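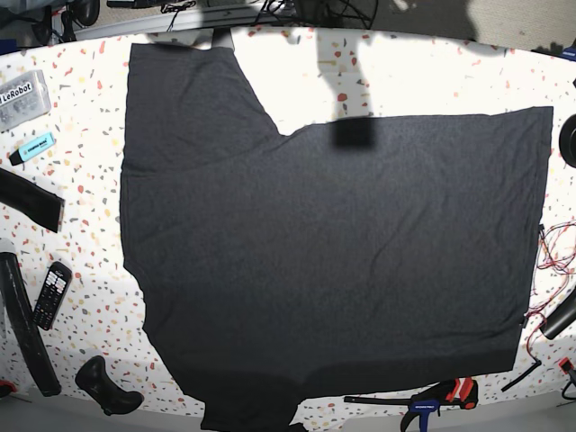
Community Help > Day Trips and Local Outings > Regional Towns

Planning a monthly outing to Cleltanwood without a car: what is open, and how is the day best arranged?

Posted in October by hokari_reader
Status: open to further replies

My household has undertaken to visit one town or district within reach of Hokari each month, and Cleltanwood has been proposed for the next visit. There will be two adults and one child of seven. We do not keep a car, and will therefore be relying on the Route 61 coach from the Hokari interchange.

I have consulted the visitor page maintained by the shire and found that it lists the heritage rail museum, the botanic reserve and the covered market, but gives opening hours for the museum only. The page also refers to a "combined day ticket", without stating where it may be purchased or what it includes. An enquiry sent through the contact form has not yet been answered.

I would be grateful for guidance on the following matters. First, whether the covered market operates throughout the week or on weekends only. Second, whether the botanic reserve can be reached on foot from the coach stop by a child of that age, or whether a local bus is required. Third, whether the combined ticket represents reasonable value for a family that may not wish to see everything. Advice on lunch would also be appreciated, as one of our party does not eat meat.

We would expect to arrive mid-morning and would prefer to be home before dark.

Reply from staltaren_walks
Member, Regional Towns section
Marked as helpful by the original poster

The covered market trades on weekends throughout the year. During the week the building remains unlocked and may be walked through, but only the bakery and the seed merchant at the Cartwright Street end are ordinarily open. Visitors wishing to see the market in its full operation should therefore choose a weekend, and should arrive before noon. The produce stalls begin to pack up shortly after lunch, and by 2 pm there is little left apart from second-hand books and preserves.

With respect to the botanic reserve, there are two entrances, and the distinction is of some importance to anyone arriving on foot. The main gate, which is the one marked on most maps, lies at the top of Staltaren Road. The footpath on that road is narrow and steep in its upper section, and it is not a walk I would recommend with a young child in warm weather. The lower gate is reached by following the creek path from behind the library. It is level for its entire length, sealed, and shaded for the greater part. A child of seven should manage it without difficulty. The lower gate is closed at 4 pm, whereas the main gate remains open until sunset, and it is advisable to plan the return accordingly.

The combined day ticket is sold at the museum counter and at the market office. It is not available on the coach, although drivers are frequently asked for it. At the time of my last visit it covered museum admission, one ride on the miniature railway for each ticket holder, and entry to the glasshouse within the reserve. The reserve itself carries no entry charge. The ticket is accordingly worthwhile only where both the museum and the glasshouse are to be visited. A family intending to see the museum alone would do better to pay at the door.

In the matter of order, I would suggest the following arrangement:

Arrive by the morning coach and proceed directly to the market.
Purchase lunch provisions there and carry them along the creek path.
Eat at the tables beside the pond, a short distance inside the lower gate.
Visit the glasshouse, then return by the same path.
Conclude at the museum, which stands opposite the coach stop.

This places the museum last, and allows the time spent there to be shortened or extended to suit the coach. The miniature railway does not run in wet weather, or on days of total fire ban.

Provision for those who do not eat meat is adequate. The bakery sells a spinach and fetta roll and a pumpkin pasty, and there is a dumpling stall at the northern end with several vegetable fillings. The hotel dining room is more limited in this regard and does not open for lunch on every day of the week.

Reply from creekside_resident
Member

The reply above is correct in most respects. One amendment is required: the creek path is subject to closure after heavy rain, and on such occasions a sign is placed at the library end. There is no notice on the shire website. Should the path be closed, the town loop bus departs from outside the post office and stops at the main gate. It accepts the same travel card as the Route 61 coach.

I would add that the public toilets at the market are in good order, while those at the lower gate are often locked. Families may wish to take this into consideration before setting out along the path.

Parking is plentiful behind the showground.

Reply from northline_commuter
Member, new to this section

I cannot comment on the market or the reserve. As regards the coach, travellers should be aware that Route 61 operates to a reduced timetable on weekends, and that the printed timetable displayed at the Hokari interchange has been superseded. The electronic display is reliable.

The final weekend service from Cleltanwood leaves in the early evening and is well patronised. It is not possible to reserve a seat. On both occasions on which I have used it, passengers boarding at the Cartwright stop further along the route were required to stand. Boarding at the museum stop, where the service originates, should present no problem. Prams and folded bicycles are carried underneath at the discretion of the driver.

I was not aware that there was a miniature railway.

Further comment from hokari_reader

I thank all those who have replied. We have settled on a weekend visit and will follow the order proposed in the first reply, with the loop bus held in reserve should the path be closed. The closing time of the lower gate had not been apparent to us from any other source.

One point remains outstanding. The museum's own page states that children must be at least 100 centimetres in height to ride the miniature railway unaccompanied. Our child exceeds this comfortably, but would prefer to ride with an adult. If any member is able to confirm whether two persons may share a carriage seat, or whether they are placed one behind the other, the information would be welcome.

Comment from staltaren_walks

Passengers sit astride, one behind the other. An adult may sit directly behind a child, and the attendant will usually arrange this on request. Long skirts and loose scarves are to be tucked in before departure, and bags are left on the platform.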